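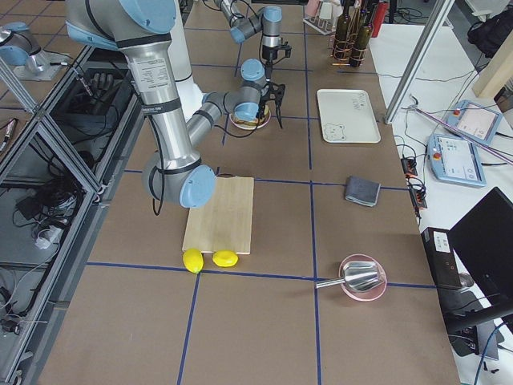

Attachment 1: small round plate, bread or a sandwich on it

Ticket 2823
Product: Ikdale under-counter dishwasher
Site: Bettencourt, second floor kitchen
Opened by: Catarina Calado
Assigned to: Wenjie Ding
Status: Closed

Problem as reported

Plates and glasses come out with a white film. It started in May. Glasses are the worst, small plates next, and the big serving dishes look fine. The film feels a little gritty. We use the Normal program, one tablet per load, and the rinse aid light is off. No error code. The kitchen gets used for staff lunches, so the machine runs once or twice a day.

Wenjie Ding, 9:40 am
Thanks for the report. Please wipe one dry glass with a cloth dampened with white vinegar. If the film comes off, it is mineral scale or leftover detergent. If it stays, the glass is etched and no setting will bring it back. Please also send the cycle count from the service menu (hold Start and Delay together for five seconds) and the water hardness setting on the next screen.

Catarina Calado, 11:15 am
Vinegar takes it off. Cycle count since last descale is 197. Hardness setting says H1.

Wenjie Ding, 11:30 am
H1 is the softest setting and that is how the machine ships. Do you know how hard the water is in your building? There should be test strips in the bag with the manual. Take the sample from the cold tap, let it run for a minute first.

Catarina Calado, 1:05 pm
No strips in the bag. Salvador Magalhães from facilities had one left over from the coffee machine. It reads 23 grains per gallon. He says the second floor used to be on the building softener, but the softener was bypassed when the Vatis water heater was put in and it never got switched back on.

Wenjie Ding, 1:20 pm
That is very hard water, and H1 adds almost no salt regeneration. Steps:

1. Unscrew the salt cap in the bottom of the tub and look inside. There should be salt up to the neck.
2. Top up with coarse dishwasher salt. Table salt will clog the unit.
3. Wipe up any spilled salt and run Rinse right away, empty.
4. Change hardness to H6.
5. Run the Descale program with the machine empty. It takes 90 minutes. No tablets.
6. Clean the filter under the lower spray arm.

Catarina Calado, 4:50 pm
Salt container had water in it and no salt at all. The low salt light was not on. Filled it, ran Rinse, set to H6, Descale finished at 4:35. The filter had a bottle label and some rice in it.

Wenjie Ding, 5:00 pm
The low salt light is turned off below H2, so that fits. Please run a normal load tomorrow and let me know. The old film may need two or three washes to clear – a vinegar wipe is faster for the glasses.

Catarina Calado, 10:10 am
Three loads done. Glasses are clear. Small plates are mostly clear, a few still have a ring near the rim.

Vandana Sachdeva, 10:45 am
Adding a note for second line. The same symptom was logged from the Cekidton office, also on H1 with the salt light off. I have asked for the hardness step to be moved to page one of the install sheet.

Catarina Calado, 2:30 pm
Rings are gone after a wipe. Salvador is getting a quote to put the softener back in line. If that happens, do we go back to H1?

Wenjie Ding, 2:40 pm
Test the water again first and set it from the table on the inside of the door. Closing this one. Reply here if the film comes back and it will reopen.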